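押金到账那天，Mernon 的客服给我发了一个撒花的表情。我后来才明白，那是整个租期里他们回得最快的一条消息。

先交代租的是什么。Skadum，Mernon 的双臂桌面套装，两条机械臂、一根导轨、一个带围板的箱体、几路相机，外加一套叫 Inlow 的软件。用途按官网的说法是“让小团队也能教机器人干活”。我们团队确实小，这一条符合。月租 3,000 块，押金另算，运费到付，运费到付这件事写在一个需要点开三次才能看到的折叠栏里。

我们平时做文具和厨房小件的打样和摄影，桌上永远是一堆要摆正、要收走、要再摆回来的东西。我算不上懂机器人，只是受够了自己在两次拍摄之间把彩色铅笔一支支插回桶里。看到 Skadum 的宣传片里两条胳膊慢悠悠地收拾桌面，心动了。宣传片右下角有一行小字“视频经加速处理”，我当时以为“慢悠悠”已经是加速前的速度，是我天真。

## 开箱

货分两批到。第一批是箱体和导轨，第二批是胳膊。两批之间隔的时间足够让人对着一个空箱子产生一些想法，比如它拿来养乌龟是不是正合适。

箱体的料子不差。框架是银色铝型材，切口打磨过，没割手。围板的纹路要说一句：红粉色底子，上面一道一道暗红和棕色的痕迹，第一眼看上去像某个九十年代宾馆的洗手间，第二眼看上去还是像。下单时有配色选项，我选的是“暖岩”。暖是暖了。底面是灰色石纹，带一点淡淡的白色脉络，比墙克制得多，我怀疑这两块板是两个互不来往的部门定的。

胳膊本身好看，白色连杆，黑色关节，夹爪也是黑的，没贴什么发光的条，也没给它画眼睛。这年头一个机器人产品能忍住不画眼睛，我愿意多给半颗星。

装配比预想中顺。导轨先固定，然后把底板锁上去，再把胳膊坐到底板上。每个底板 8 颗螺丝，螺丝袋里给的也恰好是这个数，一颗备用的都没有。我掉了一颗，在地毯里摸了很久，最后是吸尘器先找到的。Mernon，多给一颗螺丝会让你们破产吗？

走线就没那么愉快了。说明书画的走线图里，线缆全是笔直的，转角全是漂亮的圆弧，像地铁线路图。实际的线有自己的主意。扎带给得倒很大方，跟螺丝的思路完全相反，我怀疑是同一个人装的袋，装到扎带时心情好了。

说明书 767 页。我特地翻到最后确认了页码，因为目录里写的章节和正文对不上，只能靠翻。里面相当一部分是各语言的安全须知，剩下的部分里又有相当一部分是“如遇此情况请联系技术支持”。有一章标题是“夹爪”，正文只有一句话：见“末端执行器”。“末端执行器”那章写得很好，我没有讽刺的意思，真的写得好，应该是懂行的人写的，他要是能把其余的也写了就好了。

## 上电

第一次上电，左臂正常，右臂报错。重启，右臂正常，左臂报错。再重启，两条都正常，软件闪退。这个循环我走了一下午，最后发现是电源线插头没有插到底，得用一点让人不安的力气往里怼，听见“咔”一声才算数。说明书里没提这声“咔”。我在这里替他们补上：插到听见“咔”为止。

回零流程要夸。Inlow 会在屏幕上显示两条胳膊现在的姿态和它们应该有的姿态，一灰一蓝，你用手把胳膊掰到重合，按确认。直观，不需要懂任何术语。掰的时候关节有阻尼，手感顺滑，有点像调一盏贵的台灯。我承认我多掰了几次。

急停按钮又大又红，位置也对，伸手就能拍到。试过几次，每次都立刻停住。停住之后要恢复运行需要在软件里点四层菜单，这个设计我想了很久，到底是出于安全还是出于惩罚。

## Inlow 这个软件

如果只评硬件，这篇评测会短很多，也和气很多。

Inlow 的思路很好懂：你先带着胳膊做，它记下来，记够了就拿去训练，训练完它自己做。界面分三块，录制、训练、运行，图标画得清楚，中文翻译大体通顺，只有个别地方露出马脚。比如夹爪张开叫“打开爪子”，夹爪闭合叫“结束爪子”，我每次点“结束爪子”都有一种在下达什么严重命令的感觉。

录制是做得最好的一块。按一下脚踏开始，再按一下结束，录坏了长按丢弃。脚踏是我们另买的，套装里不含，页面上那张把脚踏拍得很大很清楚的照片下面写着“配件展示”。没有脚踏就得腾出一只手去按键盘，而你的两只手正带着两条胳膊。他们一定知道这一点，所以脚踏卖得不便宜。

基础套餐每个月含 200 条录制的云端训练额度。听起来挺多。我第一周也觉得挺多，于是录得很大方，把夹歪了的、犹豫了半天的、中途打了个喷嚏的都传了上去。训练出来的结果忠实地继承了我的全部缺点：它会在铅笔上方停一下，往左晃一晃，好像在想晚上吃什么，然后才下去夹。我盯着看了很久，终于认出来那是我。

所以第一条经验：额度珍贵，录之前想清楚。第二条经验：人在录制的时候比自己以为的要磨蹭得多。

相机这边，一路固定在工作区旁边，另外每条胳膊的腕部各有一路小的。腕部相机的用处我起初不信，觉得胳膊上再挂个镜头是为了显得高级。后来试着在 Inlow 里把腕部那路关掉再训练，夹薄东西的成功率肉眼可见地往下掉，尤其是平躺在桌面上的扁包装，只靠固定相机它常常判断不准高度，要么夹空，要么直接往桌上按。打开腕部相机之后好了很多。这笔钱值。

但腕部相机也有它的脾气。胳膊贴近围板的时候，它的视野里除了墙还是墙，墙还有颜色，颜色还很暖。自动白平衡面对一大片粉的时候会做出一些很有个性的决定，前一秒画面偏粉，后一秒整个发青。Inlow 的相机设置里可以锁定白平衡，选项藏在“高级”下面的“兼容性”下面。请务必锁。我给 Mernon 写邮件建议把这个选项挪出来，他们回复说已记录。

反光也麻烦。光滑的表面会映出夹爪自己的影子，软件里的碰撞预警有时候会对着倒影发出警告。也就是说，我的机器人曾经被自己吓停。我关掉了那一侧的预警，换成在 Inlow 里手动画一道软边界，胳膊到那里就不再往外走。画边界的工具好用，拖一拖就行，唯一的问题是保存按钮和删除按钮紧挨着，颜色还一样。

## Cervantes 是什么

租 Skadum 的时候，结算页面会默认勾上一项叫 Cervantes 的增值服务。我没取消，一半因为没看见，一半因为名字好听。

Cervantes 是他们的现成技能库。别人训练好的动作，下载下来，在你自己的桌上微调一下就能用，理论上省掉从头录制的力气。库里分类很细，光“收纳”下面就有一大串：收笔、收杯子、收遥控器、收积木、收“小物”。我点开“小物”，说明写着：适用于各种小物。

取名的人大概读过书。堂吉诃德把风车看成巨人，Cervantes 里下载的“收笔”技能把我的尺子看成了笔，把胶棒看成了笔，把桌面石纹里的一道白线看成了笔，并且对着那道白线非常认真地夹了好几回。那种锲而不舍的劲头，我在不少年轻同事身上都没见过。

微调之后情况有所改善。库里说“只需少量示范”，少量是多少，没有写。我录到第三轮它不再对石纹动手，录到第五轮分得清尺子，胶棒至今是个悬案。要是你的桌面是纯色的，可能会顺利得多，所以如果让我重新下单，我不会要石纹，哪怕它和白色胳膊放在一起确实体面。

技能库里也有好东西。有一个双臂配合的“递交”动作，左边夹起来，在中间交给右边，交接的那一下处理得很聪明：右边夹住之后左边会等一小会儿才松。我们自己录的版本总是松早了，东西掉得满桌都是。下载的这个几乎没掉过。我去看了上传者的主页，只有这一个技能，没有头像，没有简介。高手大概都这样。

Cervantes 单独收费的部分是“优先排队”，训练任务可以插到前面。我周三上午交的任务，不买优先，下午茶时间能拿到；买优先，午饭后能拿到。中间差的那段时间值不值这个钱，取决于你午饭后有多着急。我第二个月就把它取消了，取消的入口是一个灰色的“管理”，点进去之后它问了我三遍是否确定，最后一遍用的是感叹号。

## 拿什么试的

我们的考题都是工作里常碰的东西，没有专门挑容易的。砧板样品、成桶的彩色铅笔、书、笔类包装，偶尔再加一点别的。下面按我心里的难度说，从好伺候的说起。

书，比预想的好。硬的、厚的、边缘清楚，夹爪从侧面探过去，抬起来一点再推，基本能摆正。唯一要注意的是别让它从书脊那边夹，它会很努力，书会很滑，最后两边都有点难堪。

砧板要两条胳膊一起来。单臂夹一个角拖，砧板会转，越拖越歪，看着像一个人独自搬床垫。双臂各管一边就稳得多，代价是两边要同时到位，慢。Inlow 里有个“同步容差”的滑块，往左是谁都不等谁，往右是互相等到天荒地老，默认值偏右。我往左拉了一点，速度提上来，砧板也还平着。

铅笔单独说。它是我租这个东西的全部动机，也是它最不擅长的一项。从桌上夹起单独一支铅笔，没有问题，漂亮利落。把这支铅笔竖起来插进已经插了一大把铅笔的桶里，这就开始考验人了。别的笔尖朝外散着，新来的那支要在中间找一条缝。人做这件事靠的是手感，碰到了就偏一下，再碰到再偏一下。Skadum 的夹爪有力反馈，但分辨率不够细，碰到和没碰到在它那里差别不大，于是常常一插到底，把旁边的笔顶起来一截。桶要是轻，还会连桶一起推走。我在桶底垫了一块防滑垫，推走的问题解决了，顶起来的问题没有。

最后我妥协的办法是让它只把笔收拢到桶旁边，插桶我自己来。对，就是我一开始不想干的那一步。

扁包装垫底。纸卡上压着塑料壳的那种，薄，还反光，躺平了几乎没有可以下手的地方。而且它一旦和别的东西叠在一起，哪个在上哪个在下，软件的判断时准时不准。我们录了不少“先把上面的拨开”的示范，有用，只是它学会之后见到什么都想先拨一下，包括本来摆得好好的东西。
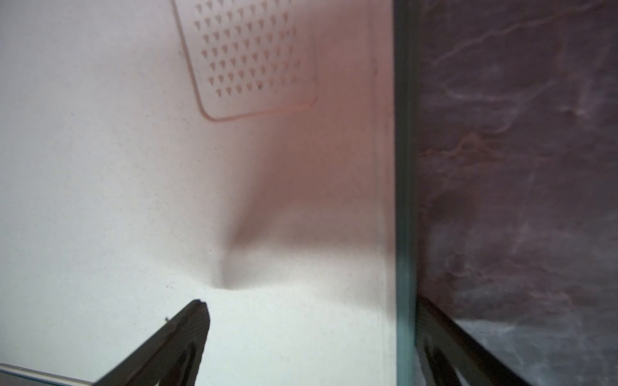
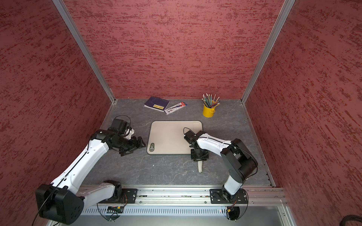
速度这件事，宣传片和现实之间的距离，我只能说，足够泡一壶茶。同一张桌子，我自己收拾，一首歌没放完就好了；交给它，一张专辑。默认限速确实保守，在设置里可以提，提了之后动作会干脆不少，落点也跟着飘。我试出来的甜点是比默认高一档，再往上它就开始有一种赶末班车的气质。

可话说回来，它收拾的时候我可以去做别的。这个道理听着像安慰自己，头一个月也确实是，因为头一个月我什么别的都没做，就站在旁边看。第二个月才慢慢放心，走开去修图，回来桌上基本齐整，只有胶棒在一个谁也解释不了的位置。

## 噪音、占地、用电

关节的声音不大，低低的一声嗡，跟老冰箱差不多。夹爪电机响一点，开合的时候有短促的“吱”。白天办公室里不碍事，晚上一个人加班听见身后“吱”一声，还是会回头。

占地比页面标的大。页面给的是箱体尺寸，没有算导轨前面的空隙，也没有算线。我们原本给它留的那张桌子放不下，换了一张，原本那张桌子上的东西就没地方放了，于是为了安置一个负责收拾桌子的机器，我们多出来一桌子要收拾的东西。

用电没什么可说，电费单上看不出来。倒是配套的主机散热风扇一训练本地模型就狂转，把它塞到柜子里的朋友记得留门。

## 售后

Mernon 的售后分三层。第一层是自动回复，第二层是会把自动回复换一种说法再说一遍的真人，第三层是工程师。工程师非常好，问题描述清楚，当天能给出办法，还会追问后来怎么样了。难点在于如何到达第三层。

我的方法是在第一条消息里就附上日志和报错截图，再写一句“已按说明书相关章节操作，无效”。第二层看到这句话会明显松一口气，直接往上转。诸位可以抄走。

租期里坏过一次东西，左边夹爪的一根线松了，表现是夹到一半突然松手，一副想开了的样子。工程师视频里带着我重新插好，没有寄回，没有停租。后来又给我顺延了几天租期，这点做得厚道。软件更新我在一月赶上一次大的，更新完“结束爪子”改成了“合上爪子”，算是进步。保存和删除还是紧挨着。

## 退租还是续租

租满两个月可以转买，已付的租金抵一部分。客服从第二个月中旬开始问我考虑得怎么样，语气和催交水电费很接近。我拿张纸列了一下，左边写它能干的，右边写它不能干的，右边那一栏写到铅笔的时候停了一会儿。

给想下手的人几句实在的：

- 桌面选纯色，围板也尽量选素的，“暖岩”留给真正喜欢暖岩的人。
- 脚踏一起买，别像我一样撑了一周再补，运费又付一次。
- 到手先锁白平衡，再画软边界，之后再开始录。
- 录制前自己空手演一遍，把犹豫的地方去掉。
- Cervantes 的勾先取消，需要时再开。双臂递交那个技能值得专门为它开一个月。
- 螺丝拆出来放在碗里，碗放在没有地毯的地方。

不建议的人群也有。想买回来当天就用的，不建议。家里或者店里只有细碎软塌的东西要收的，不建议，它喜欢有棱有角的。指望它省人的，眼下我也不建议，我们这边的情况是原来一个人收桌子，现在一个人看着它收桌子，区别是后者可以坐着。

硬件我给四星，扣掉的那颗是螺丝和走线。Inlow 三星半，录制那一块单独拿出来能上四星半，剩下的被四层菜单拉了下去。Cervantes 两星，其中一星属于那位没有头像的上传者。

我最后又续了一个月，没有转买。客服发来的还是那个撒花的表情，紧跟着是一条脚踏的促销链接。胶棒的示范我已经重新录了一批，这回用的是蓝色的胶棒，训练任务还在排队。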